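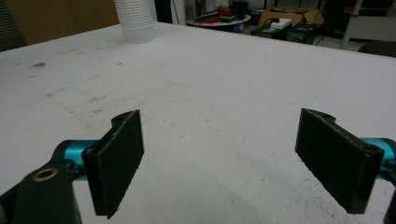 白い作業台

Grurkcombe町文書館、水損した旧町役場文書の公開修復事業を9月に開始

Grurkcombe町は2022年7月7日（木曜日）、町文書館が保管する旧町役場文書のうち、過去の浸水により損傷した簿冊および図面の修復事業を9月に開始すると発表した。対象は1,390点で、事業期間は5か年とする。修復を終えた資料は年度ごとに目録を作成し、閲覧室において順次公開する。

対象となる文書は、旧町役場が現在の庁舎へ移転する以前に作成されたもので、土地台帳の写し、用水組合との往復書簡、道路および橋梁の工事図面、学校の設置に関する綴りなどからなる。いずれも旧庁舎の地階書庫に置かれていたが、Karkent川の増水に伴う浸水で冠水し、応急の乾燥措置を受けたのち、中性紙の箱に収めて保管されてきた。箱の外側には当時の職員が鉛筆で記した仮番号が残っており、今回の事業でもこの番号を旧番号として目録に併記する。

町文書館によれば、資料の状態は簿冊ごとに大きく異なる。表紙の革が収縮して本文から外れたもの、泥の付着により頁が固着して開くことができないもの、没食子インクの変質で文字の周囲が褐色に変わったものなどがあり、閲覧の申請があっても応じられない状態が続いていた。とりわけ用水組合との往復書簡は、上流と下流の集落の間で取り交わされた取水の取り決めを含み、郷土史の研究者や土地の境界を調べる住民から閲覧の希望が繰り返し寄せられていた。

修復の工程は、状態調査、乾式の清掃、固着した頁の剥離、欠損部の補填、再製本の順に進める。状態調査では資料ごとに調書を作成し、紙の種類、綴じの形式、損傷の範囲を記録する。清掃には柔らかい刷毛と専用の粉末消しゴムを用い、水を使う処置はインクの溶出試験を経たものに限る。欠損部の補填には、楮を原料とする薄い和紙と、小麦でんぷんから調製した糊を使用する。将来の再修復に備え、取り除くことのできない接着剤は一切使用しない方針である。

再製本にあたっては、原装の表紙と綴じ糸の跡を可能な限り残す。表紙が本文を保護する機能を失っている場合には、新たに中性紙の表紙を付し、旧表紙は同じ箱の中に別の包みとして収める。過去の補修で貼られた粘着テープは、紙の繊維を傷めない範囲で除去し、除去した箇所は調書の図に記入する。頁の並びに誤りが認められた場合も、現状の順序を記録するまでは並べ替えを行わない。

事業の実施は、保存修復を専門とするLeroren財団に委託する。同財団は県内外の寺社や学校が所蔵する古文書の修復に携わっており、町とは目録の電子化に関する協定をすでに結んでいる。補修用の紙の一部は、町内で操業する紙工房Bhattが供給する。同工房は、対象文書の紙の厚みと色合いに近い補修紙を試作し、文書館の立ち会いのもとで経年変化の試験を行った。試験の結果は、事業初年度の報告書に収録する予定である。

初年度に着手するのは、工事図面および用水組合関係の簿冊167冊と、それに付随する書簡類とする。工事図面には、現在も使用されている橋の建設時の断面図が含まれており、町建設課が補修計画の参考資料として利用することを希望している。このため図面については、平面化の処置を終えた段階で先に撮影を行い、画像を庁内の閲覧に供する。原本の閲覧は、全工程の完了を待って開始する。

第2年度は土地台帳の写し、第3年度は学校関係の綴りを対象とする。残る二か年は、固着の著しい簿冊および現時点で内容が判明していない包みの処置に充てる。内容不明の包みについては、開披の際に記録員が立ち会い、取り出した順に番号を付す。個人に関する記載を含む文書が確認された場合には、町の文書公開に関する規程に基づき、公開の可否と時期を個別に定める。

修復作業の一部は、文書館一階の作業室で一般に公開する。公開日は毎月第二土曜日の午後とし、初回は9月に実施する。見学の定員は各回最大49人で、事前の申し込みを必要とする。申し込みは文書館の窓口または郵送で受け付け、希望者が定員を超えた場合は抽選とする。見学者は作業室の廊下側に設けた区画から作業を見ることができ、所定の時間には修復担当者による説明が行われる。資料の保護のため、見学区画への飲食物、傘およびインクを用いる筆記具の持ち込みは認めない。撮影は、説明の時間に限り、照明を使わない方法で行うことができる。

公開日に合わせ、二階の展示室では関連資料の小展示を行う。初回の展示では、浸水を免れた同時代の簿冊と、Karkent川流域の絵図の複製を取り上げる。絵図には、河道が現在の位置に付け替えられる前の流れと、川沿いに設けられていた荷揚場の名称が記されている。荷揚場の名称の多くは現在の町名には残っていないが、用水組合の書簡の中に同じ表記が見られることから、修復の進展に伴い、位置の特定につながるものと文書館はみている。

町内の小中学校に対しては、秋以降、授業での利用に応じる。児童および生徒は、補修に用いるものと同じ和紙と糊を使い、文書館が用意した練習用の紙片で簡単な繕いを体験する。原本に触れることはない。希望する学校は、町教育委員会を通じて日程を調整する。移動が困難な学校については、職員が教材を携えて訪問することもできる。

事業の開始に伴い、閲覧室の利用に一部変更が生じる。対象文書のうち、これまで条件付きで閲覧を認めてきた土地台帳の写しについては、第2年度の処置が終わるまで閲覧を休止する。すでに閲覧の許可を受けている利用者は、8月末日までの間、従前の条件で利用することができる。休止期間中は、過去に作成されたマイクロフィルムによる代替閲覧を案内する。ただし、フィルムには撮影の欠けた頁があるため、利用にあたっては窓口で対照表を確認されたい。

文書館はあわせて、旧町役場に関する記録の寄託を住民に呼びかけている。求めているのは、浸水以前に複写または筆写された文書、庁舎の内外を写した写真、用水組合の会合で配布された刷り物などである。欠損した頁の内容を補ううえで、個人の家に残る写しが手掛かりとなることがある。原本の寄託が難しい場合には、文書館で複写を作成し、原本を速やかに返却する。汚れや破れのあるものについても、持ち主による清掃や補修は行わず、そのままの状態で相談するよう求めている。

家庭で水に濡れた文書や写真が見つかった場合の取り扱いについては、文書館が作成した手引を窓口で配布している。手引では、濡れた紙を無理に開かないこと、直射日光や加熱による乾燥を避けること、かびが認められる場合は他の資料から離して置くことなどを示した。判断に迷う場合の相談は、開館日の午前に電話で受け付ける。

事業の経過は、年度末に刊行する報告書のほか、町の広報紙で随時掲載する。報告書には、処置の内容と使用した材料、処置前後の状態調書の抄録を収め、文書館および町立図書館で閲覧に供する。初回公開日の申込要領は、広報紙の次号に掲載する。

本件に関する問い合わせは、Grurkcombe町文書館管理係まで。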